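Coffee and tea stains, the quick version

Catrin Gough asked for this after she wrecked a white side table in April, so putting it all in one place. No particular order.

Rings on a white top first. Baking soda and a few drops of water, paste like toothpaste. Smear on, leave 3 minutes, wipe with a damp cloth. Do not scrub in circles, you'll get a dull patch that shows worse than the ring did. Painted tops - try it underneath first.

Still there? White toothpaste, the plain kind. Gel doesn't work, tried it.

Small round tables are the worst for spills. No corner to push things into, everything ends up in the middle or hanging off the rim. Cup in the center, book over on the far side, and that's your lot. If you want a plate too get a bigger table.

Milky drinks need wiping up right away. Black coffee will wait for you, milk goes sticky and then it smells. Cold water first, THEN soap. Hot water sets it.

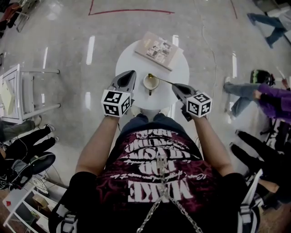
Long spoons. Great for tall glasses, a pain in a short cup - the handle sticks way out and one sleeve catches it and over she goes. Stir, take it out, lay it on a saucer. I keep an old jar lid by the kettle just for spoons, cheaper than a spoon rest and you can throw it in the dishwasher.

Gold colored spoons: hand wash only, soft side of the sponge. No lemon, no vinegar, no silver polish. Dishwasher took the color off four of mine in a month. Dry them straight away or they spot.

Brown film inside white cups. Half a denture tablet, fill with warm water, leave overnight. Rinse twice. Keisha Delacroix uses salt and a cut lemon which is fine for a plain cup but keep it off anything with a metal trim.

Books on the coffee table. Wipe the table and let it dry before the book goes back, a damp cover sticks and takes the finish with it. If the pages do get wet - paper towel between every few pages, something heavy on top, change the towels in the morning. Freezer works for really soaked ones. Zip bag, all the air out.

Drips on a shiny floor. Speckled gray hides them beautifuly untill the light hits. Damp mop, then a dry towel under your foot. Too much soap is what makes it streaky, one capful to a bucket is plenty.

Tape residue on same floor: hair dryer on low, old gift card to lift it, dab of cooking oil for the gum, soap after or somebody will slip.

Cables - run them along the wall if they'll reach. If not, tape flat.

More on wood tops next time, need to find my notes.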